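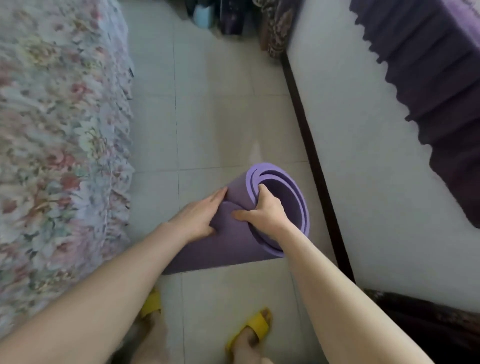 **Trundidis House, residents' rooms: minutes of the room standards meeting**

May 19, 2015, ground floor office

Present: Elias Mahasneh (chair), Nisreen Issa, Munther Hamdan, Sota Oshima (minutes)
Apologies: Zdenka Berisha

**1. Minutes of the last meeting**

Agreed with one correction. Under item 4, "Sabbagh covers" should read "Sabbagh mats". The invoice was filed correctly.

**2. Twin room, first floor: tidying method**

2.1 NI reported on the trial of the revised tidying order. The order is now: floor, beds, window seat, shelves. Under the old order items taken off the window seat were put on the floor and had to be handled twice.

2.2 Exercise mats are to be rolled with the loose flap finished flat against the roll, then stored upright in the gap by the wardrobe. MH asked if they could go under the bed. Not possible, as the bed bases in this room are closed at the side down to floor level.

2.3 Bed skirts are to be pulled straight after the floor has been swept. Where a skirt has a pleated hem it is to be shaken out by hand. No ironing in the room.

**3. Window seat**

3.1 The seat currently serves as display, bookshelf and toy store. NI wants it kept that way, with fixed zones: soft toys at one end, books and lamp at the other. Agreed.

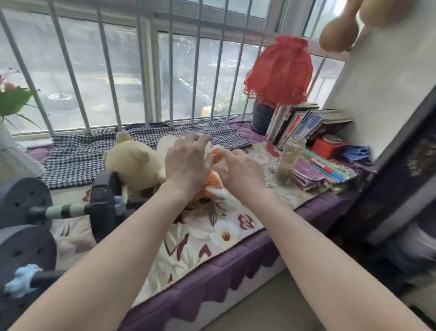 *Item 3: window seat, toys to the left of the lamp and books.*

3.2 Books stay upright against the wall. Magazines are to be laid flat in one stack, largest at the bottom. The stack is not to go higher than the standing books.

3.3 Plant cuttings in water: change the water twice a week. MH to find a tray, as a spill would reach the cloth and then the cushion. The tray should be no deeper than the space in front of the books.

3.4 Lace lamp shade: dry brush only. The shade is not to be washed. EM noted that the Descombe cleaning sheet has no entry for lace and asked for one to be added.

3.5 Seat coverings. The quilted cushion and the skirt stay on when the top mat is taken off for washing. The fringed cloth is to be washed separately on a cool cycle, in a net bag.

**4. Soft toys**

4.1 Toys found on the floor go back to the window seat before sweeping starts. They are not to be left on the beds overnight.

4.2 Washing. SO had gone through the Wundader machine booklet. Maximum spin for stuffed items is given as 678 rpm and the programme runs for 174 minutes. EM queried the length of the programme. SO to check that the figure does not include drying.
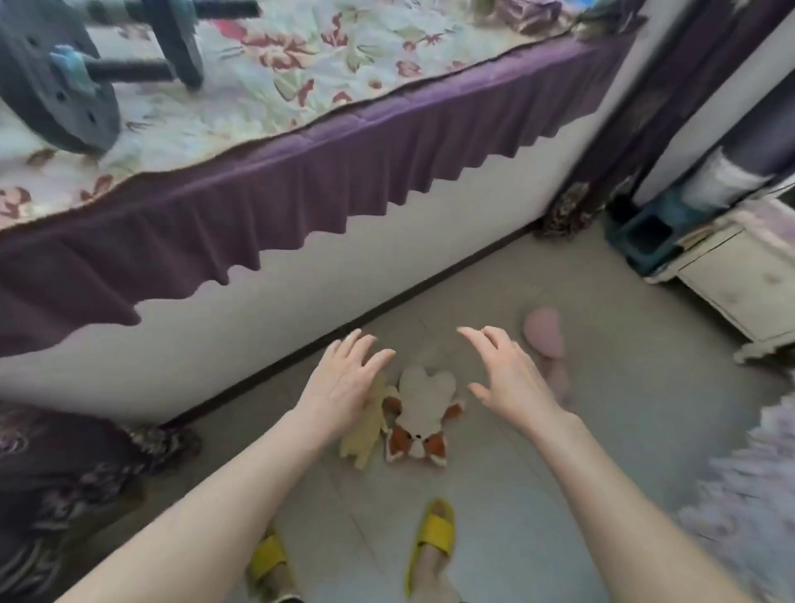

4.3 Light-coloured plush shows floor dust sooner than the rest and will be washed every 7 weeks. Darker items can wait for the ordinary round. Ears and tails are to be reshaped by hand while damp.

**5. Dumbbells**

5.1 Weights are not to be rested on bedspreads or on the window seat. NI reported a pulled thread on one spread, repaired. The metal plates also mark the quilting.

5.2 A low rack is to be bought for the corner. Collars to be checked for tightness before the weights are put away. MH quoted a price from Sabbagh, which EM thought high. A second price is to be obtained.

**6. Budget**

Roughly 2,000 remains in the furnishings line for the year. The rack and tray can both be met from it. Replacement bedspreads held over to June.

**7. Actions**

| Action | Who |
|---|---|
| Tray for cuttings jar | MH |
| Second price for rack | MH |
| Lace entry, Descombe sheet | NI |
| Check Wundader programme time | SO |
| Send revised tidying order to ZB | SO |

**8. Any other business**

ZB had asked by note if the vase could be moved off the window side. Deferred until she is present.

Next meeting in June, same office.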